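Skarkville Technical College
Warehouse and Distribution Program
Unit 9: Small Parcel Handling on Belt Lines
Course handout, November term

Instructor: Torben Harms
Lab supervisor: Bereket Nigatu

Purpose of this unit

This unit covers the movement of small wrapped parcels from the packing bench to the outbound cage. Students have already completed the units on cartons and pallets. Small parcels call for different habits. They are light, they slide easily, and their wrapping is often the only protection the contents have. A line that runs well with cartons may run poorly with parcels if the belt and the rails are left as they were.

Students should read the handout before the lab session and bring it with them. The matching chapter in the Ruppert workbook is optional for this unit.

9.1 Terms used on the line

Infeed: the end of the belt where parcels are set down.
Outfeed: the end where parcels leave the belt for the sorting table or cage.
Near rail: the rail on the operator's side.
Far rail: the rail opposite the operator.
Lead face: the side of the parcel that faces the outfeed.
Label face: the side that carries the address or routing label.
Pitch: the distance from the lead face of one parcel to the lead face of the next.

These terms are used in the lab sheets without further explanation. "Front" and "back" should be avoided in spoken instructions, as two people standing on opposite sides of the belt will understand them differently.

9.2 The belt surface

Most light-duty belts have either a smooth or a textured top. A smooth belt is easy to wipe down and lets a parcel be turned in place without lifting it. It also gives less grip, and a light parcel may drift when the belt starts or stops suddenly. A textured belt holds the parcel better but can catch loose wrapping and pull at a fold.

Before each session, one student wipes the belt with a dry cloth along its full length and then checks both rails for tape, staples and label backing. Scraps of label backing are the most frequent cause of stoppages in the Skarkville lab. They collect under the near rail and are carried back to the infeed roller.

The belt must be stopped and locked out before anyone reaches under a rail. This applies to staff as well as students.

9.3 Wrapping and folds

The practice parcels are wrapped at the bench in the first half of the session. Wrapping should be close to the contents but need not be perfectly smooth. Creases along the edges are acceptable. An open fold is not, particularly on the lead face, where it may lift and catch.

Where the wrapping closes with a flap, place the parcel so that the flap is on top. The operator can then see at once whether it has come open. A parcel with the flap underneath can rub itself open over the length of the belt, and the fault is found only at the outfeed.

The practice parcels weigh up to 500 grams. Anything heavier goes on the carton line.

9.4 Label position

The label belongs on a flat face, clear of edges and folds. A label that runs over an edge will crease, and a creased code may fail to scan. On the Morside sorting table, which the program uses for the second lab, the reader looks at the sides of the parcel. Labels for that lab are therefore placed on a side face, with the top left clear.

One label is used for each parcel. If a label is applied badly, remove the wrapping and begin again. Placing a second label over the first is recorded as an error on the lab sheet, even when the parcel scans correctly.
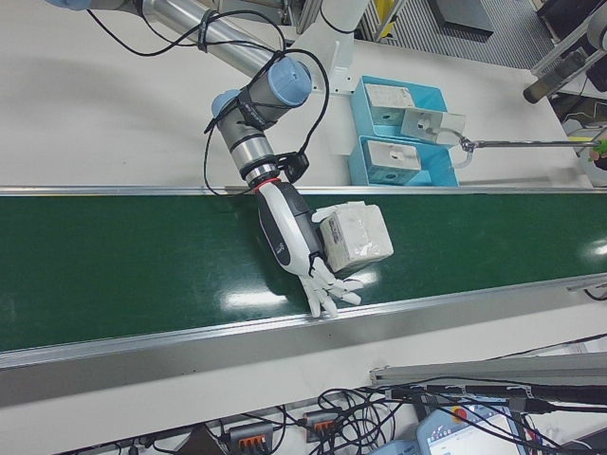
Figure 9-1. Wrapped parcel on a green belt, flap on top and label on a side face.

9.5 Placing and turning the parcel

Set the parcel down flat, with its whole base on the belt. Do not drop it from above the rail height. Once it is down, correct its position by pressing on a side face with an open hand – fingertips alone tend to dent the wrapping. The parcel should clear both rails and keep its pitch from the one ahead.

Students working at the infeed should keep 2 parcels ready on the bench and no more. A stack at the infeed leads to hurried placing. At full speed the training line can carry almost 1,000 parcels in an hour, but the lab is run well below this rate and speed is not graded.

9.6 Trays at the workstation

Divided trays hold labels, tape and spare ties. Trays stay on the table surface, never on the rail. At the end of the session they are emptied, wiped and returned to the Flirno cabinet by the door.

9.7 Lab sheet and grading

Each pair hands in one lab sheet. It must show the condition of the belt before the session, any stoppage and its cause, and any parcel that was rewrapped. Leave no line blank – write "none" where there is nothing to report. Sheets are due to Mr. Nigatu before the next lab.

Questions for review

Why is the flap kept on top during travel along the belt?
Which faces are suitable for the label when the Morside table is in use?
What must be done before anyone reaches under a rail?
How does a smooth belt affect the handling of a light parcel?

Reading for the next unit: Unit 10, Sorting and Cage Loading, sections 10.1 to 10.3.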